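Plivton tabletop kit -- anyone running one?

orel_bench
Posted June 2021
Bought the Plivton kitchen set for 2,325 after the Flidorville demo. Arm mounting is fine. My question is about the gripper on light, hollow items such as the toy cup.
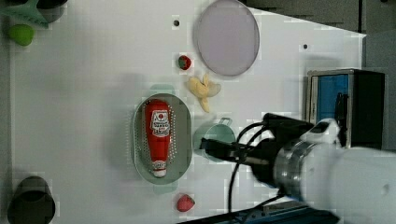
Photo: orel_bench

Default closing force is too high for thin plastic. I dropped it in the settings and got 212 clean grasps before the first fault. Cable routing is the other weak point: there is a lot of slack near the wrist, and the manual gives it 4 lines.
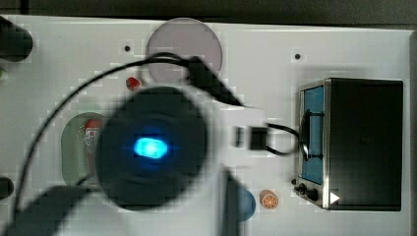 Holanda: I disagree about the slack. Shorten the cable and you lose wrist rotation at full reach. Clip it at the lower joint only, and leave the force at default until you have recalibrated.

orel_bench
Recalibrated twice, same result. Clipping at the lower joint I will try. The blue status light stays on during a soft fault, so it is no help with diagnosis. Overhead view with the toaster oven on the right:

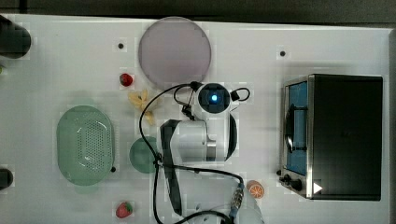

Arm over the table, plate above the wrist, colander to the left.

flatpack_tom
For that money I would expect a force curve in the manual. Support promised me one in August -- still waiting.

Holanda
It is in the firmware notes, page 100. Badly indexed, but it is there.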